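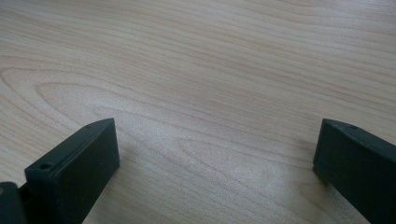

Jitendra Chaturvedi has been selling secondhand work tables out of a former print shop in Soston for five years. He likes pale wood and thick legs, and he will not take anything with a glass top. Most of his customers used to be small offices. Now a good share of them want a table for the laundry room or the back hall, somewhere to sort towels and cloths before they get folded.

"People fold on the bed, and then they want to go to bed," he says. "So they move the pile to a chair, and it stays on the chair."

A sorting table does not have to be large. Chaturvedi asks customers to bring the basket they already use and set it lengthwise on the top. If there is still a clear space beside it big enough for a folded bath towel, the table will do. If the basket hangs over the front, he steers them to the next size up.

He also looks at height. Kitchen tables are low for standing work, and an hour of folding at one is hard on the back. Desk tables with adjustable legs come up often at office clearances, and he buys them when he can. Many have a round cable hole near the back. Some buyers ask him to plug it. Others run an iron cord through it and are glad to have it.

Light wood shows coffee rings and ink, but it also makes it easy to find a white sock or a loose button. He wipes each top with a damp cloth and mild soap, dries it right away, and leaves it at that. Oil is for solid wood only. On veneer it sits on the surface and ends up on the wash.

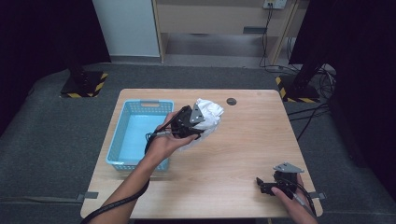
## The basket

Baskets cause more arguments than tables. Wicker looks good and snags knitwear. Canvas folds flat, but it sags when half full and holds damp. Maria Geerts, who runs the housekeeping side of a guesthouse on the edge of town, changed over to plastic baskets with open sides last September and has kept them.

She wants holes in the sides so air gets through, and a handle opening she can get her whole hand into. She buys one color for clean and another for dirty. Her cleaning cloths go in by the handful and are never folded. "It's a rag," she says. "It goes in the basket."

Table linen gets more care. Napkins are shaken out, stacked by size, and moved to the shelf before the next load comes off the line. Geerts puts the basket on the left and works on the right, and new staff are asked to try it that way for a week before changing it.
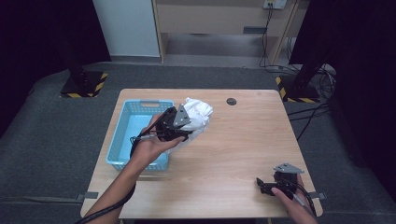
*A crumpled white cloth above a light blue basket on a light wood table.*

Chaturvedi keeps a few baskets in the shop for measuring and will sell one if asked. His tables are priced by size and condition, and delivery inside Soston takes 2 days. Rounded corners cost the same as square ones. In a narrow hall he recommends the rounded kind, especially for anyone who carries laundry through in the dark.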